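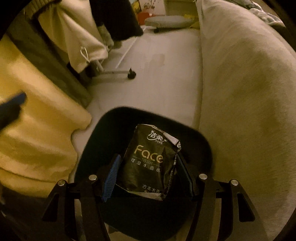

November 2019
Grisance hand gripper, unit B. Width fault, and one pinched finger.

Short version: unit B has been logging the wrong jaw width on soft objects. The error is up to 4 mm and always in the same direction, reading wider than the jaws really are. Unit is tagged out and on the shelf above the vice. Don't charge it, don't take it to Grurkholm.

How it came up. Replay on the arm was dropping soft packets. Hard things were fine: mugs, the remote, the shoe brush. The tissue packet went down on nearly every try. The arm would come in at the right height, close to the logged width, lift, and the packet would stay on the seat or slide out on the way up. I first put it down to the plastic, which is glossy and gives when you squeeze it, and spent most of a morning on friction settings in Skamance. Wasted morning. Settings are back where they were.

Then I looked at the log for the hand-held passes over the same packet. The jaws stop closing in the log while the packet is still being squeezed. In the hand the grip is good, the pads bite into the sides and the packet stays upright. The log says there should be a gap. So the arm does what it was told and leaves a gap.

Checked the obvious first:
Calibration file for unit B is the right one, not a copy of A's.
Sensor magnet still glued, no wobble.
Cable fine, no jumps when flexed.
Pads seated. The left one had a bit of lint in the teeth, brushed out, no change.

After that I took hold of the left finger and rocked it with the trigger held still. It moves. Right finger hardly moves at all. The play is in the outer pin on the left side. You can't see it by looking, the head sits flush like the others, but with a thumb on the plate you can feel it click over. Under light load it stays on one side of the hole. Squeeze something springy and it goes to the other side, and the sensor, which sits further down by the trigger, never hears of it.

Pulled the pin. It is worn to a waist where the plate rides on it and the hole in the plate has gone oval. The pin on the inner side is a bit polished but measures all right. Bagged and labelled the bad one.

The pins are from the second Schwerdtfeger bag, the one we opened in October when the first lot ran out. A file takes a shaving off these with no effort. The old ones skate. I think we were sent the soft version, or ordered it, the part number on the bag has a letter on the end that isn't on our drawing. Have written to Schwerdtfeger to ask what the letter means. No reply yet.

Pinched finger. While I was rocking the joint the trigger slipped and the plates closed on my left index finger, in the space between the two pins. Blood blister, no broken skin, iced it and carried on. Entered in the injury book. I had the unit in one hand when it should have been in the soft jaws of the vice. There is also no guard over that space on either side, and anyone steadying the fingers from outside will put a fingertip exactly there. Worth fixing on the next plates. Until then: spring off before you touch the linkage.

Recordings. Skamance has 828 passes from unit B in total. The ones before the pin change look clean, the closed reading returns to zero every time. After the change there are 184, and the drift starts somewhere inside those. I can't find a sharp point where it starts, it just gets worse. I have marked all 184 as hold and taken them out of the training list. Please don't put any back one by one on the grounds that they look fine. The hard-object ones may be usable, but that needs a proper check against a gauge block and I haven't done it.

Can the width be corrected afterwards? Tried it on a few tissue passes with a straight offset. Helped one, made the next worse. The slop depends on how hard you squeeze, and we don't record force. Leaving it.

Unit A: same rocking test, no play. It still has the original pins.

To do
Hardened pins for both units, all positions, not only the worn one.
New left plates for B. Ream to size, don't drill.
Zero check with jaws closed at the start and end of every session, written in the log by hand.
Squeeze check on the foam block every 100 passes. Closed on the block the reading should match the callipers. If it doesn't, stop there.
Add the rocking test to the sheet inside the case lid.
Guard for the linkage. Bent strip would do as a first go.
Rerun the tissue packet on the arm using unit A passes only.

Later, same entry. Did the last one with what we have from A. Packet came up and stayed up on the first few tries, then I had to give the arm back. One drop after that was my fault, I had left the seat turned and the packet was too close to the rim. Not calling it closed until B has new plates in it and has gone through the same set.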